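The Cell That Goes to Work Before It Exists

By Leandro Salcedo

On a Thursday, at an hour when the rest of the Kullow plant was eating lunch, Adoración Goicoechea was moving a camera that weighed nothing. She had been moving it since breakfast. Every few minutes she typed a number, looked at the screen, sighed through her nose and typed a slightly different number.

"It's level," she said. Then she put her face close to the monitor. "It's level enough to annoy me."

Goicoechea looks after Trirmont, a two-armed cell that will eventually handle flat boards for a maker of shelving. Eventually is the key word. The steel is on order, the arms are in crates and the floor it will stand on currently belongs to a row of vending machines. Trirmont already has a maintenance log, though, and it runs to 147 entries. All of them concern the simulated version, which has managed to need nearly as much care as a real one without ever dripping oil on anybody.

I had assumed that a simulated robot would be the easy kind. You draw a table, you draw a board, you tell the arms to pick up the board, and you go home. Goicoechea was polite about this. She has spent 11 months of her career on virtual cells and has the posture to show for it.

A setup day begins with the arms out of the way. She parks them where the camera can't find them and works through whatever is left: the table, the board, the floor, the place where the floor gives up and the background takes over. If a robot is going to judge where a board lies by looking at it, the looking has to be settled first. People like to skip this, she told me, since arms are fun to watch and a gray table is a gray table.

So we looked at the gray table. She saved views as she went, and I was invited to have opinions about them.

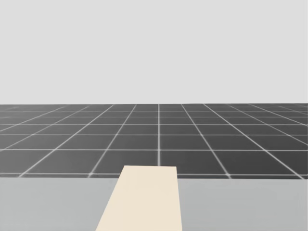
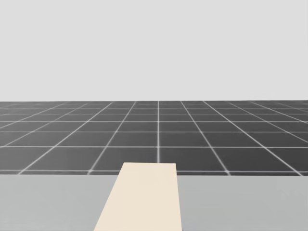
Two simulated views from the Trirmont setup, with the cream board on the table and both arms out of sight.

My opinion was that they were the same picture. It was received in silence.

The thing to watch, I learned, is the floor. The white grid runs off toward the horizon, and one of its lines goes straight up from the far end of the board. In one view that line stands right of center. In the other it is almost exactly in the middle, and the lines on either side fan out to match. Once you've been told, you can't stop seeing it, and you become slightly unbearable to sit next to.

Then there is the far end of the board, which reaches just past the table's back edge in the view. On a screen that can mean that the board sticks out beyond the table, or that it sits a little above it. Goicoechea doesn't trust her eyes on the question. She opens the scene's list of positions and reads the board's height as a number, then the table's, and subtracts one from the other on the back of an envelope. The software would happily do the subtraction. She prefers the envelope.

Her worst week on the job involved precisely this. A board had been placed 5 millimeters too low, which put it partly inside the table. Real boards are rarely found inside tables, and the physics engine took the news badly. It ran for a while, thought things over and fired the board at the horizon. The log for that run records 3,683 contact warnings, followed by a single word that the magazine won't print.

The fix took a minute. Finding it took four days, most of them spent blaming Cutus, the program that plans the arms' movements and was, for once, blameless. The log entry ends with an apology to it.

Much of the upkeep is like that: small, dull and done in a fixed order. Heights first, then the camera, then the light. Only after that does Cao, the grasping routine, get to try anything, and it has to get through 400 attempts before she will sign the sheet. She changes one thing between batches. A colleague once changed two, and his name still comes up.

By four o'clock the vending machines had a line and the camera had moved again, by an amount I couldn't detect. Goicoechea wrote it down, saved the view under a new name and reached for the envelope.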